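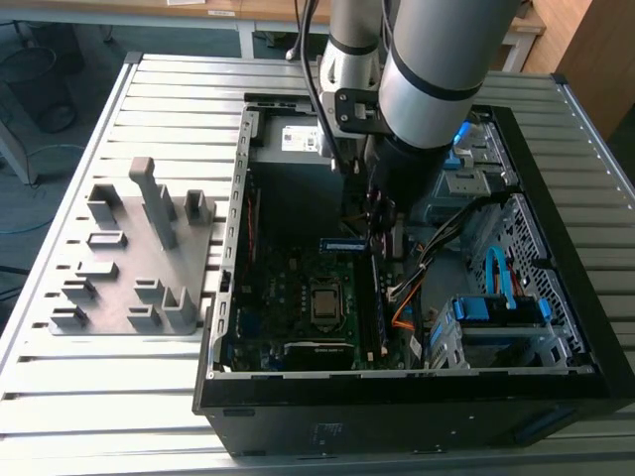 Ticket 226: old tower powers on, no picture, won't boot
Opened by: Khalil Srour
Machine: Arkinel desktop, black tower
Site: Clornbridge
Status: waiting on parts

Hi all, me again. Sorry for the essay, but I've been going round in circles with this one and I'd like somebody to stop me before I buy a whole new board.

The machine is the old Arkinel that used to do the label printing. It was fine in February, then it got moved under the window and didn't get switched on for months. When I finally plugged it in, the fans came up and then nothing at all on the monitor. No beeps either (I don't think this one has a speaker fitted, so that may mean nothing!).

What I tried before opening it up:

Different monitor, different lead. Same.
Different wall socket. Same.
Held the power button in with the mains off, waited a bit, tried again. Same.
Unplugged every USB thing I could find, including a dongle I'd forgotten we owned. Same.

So on 6 August 2022 I laid it on its side and had the panel off. I followed the Danov checklist that Azar sent round, mostly in order, though I did skip the bit about photographing every cable and then regretted it.

Update 1

Reset the CMOS with the jumper. No change. Took the expansion card out and put the monitor on the onboard socket, still black. Card back in.

I also wiggled the SATA leads, which I know has nothing to do with a blank screen, but it made me feel better.

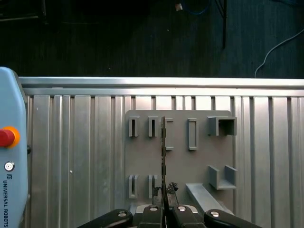

Fixture plate with the slot holders, and a thin dark strip held up in front of it.

Update 2

Memory next. The board should have 4000 MB in it according to the sticker on my old inventory sheet, and I wouldn't swear to that sheet. Tried booting with a single stick, then moved it to another slot, then swapped for the spare out of the drawer. I got one flicker on the monitor with the spare in and was very excited for the whole of a cup of tea. Never saw it again.

Question for Azar: is there any chance the spare is the wrong speed for this board? The writing on it has rubbed off and I can't find the box.

Update 3

Had a look at the processor. I'd put this off because I hate those retention clips, and last time I did one I managed to cut my thumb. Cooler off, old paste cleaned away with wipes. I haven't lifted the chip out of the socket to look at the pins yet, I'd like a second pair of eyes for that. If I bend one then we really are buying a new board.
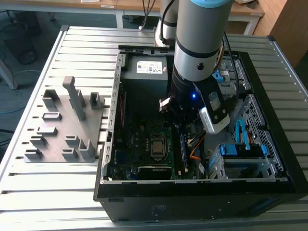
Tower open on its side: power supply top left, processor in its socket near the middle of the board, orange cable lower right.

Where I've got to

Fans spin, so the power supply is giving us something, but I haven't put the tester on it. That's next. I'd also like to try 2 known good sticks out of the other Arkinel, if whoever is using it can spare them for 16 minutes or so of my fumbling.

Parts I've asked for: thermal paste (the old tube had gone solid), a coin battery, and a matching memory stick if Azar can work out which one.

Please don't put the side panel back on. The screws are in the mug.

Khalil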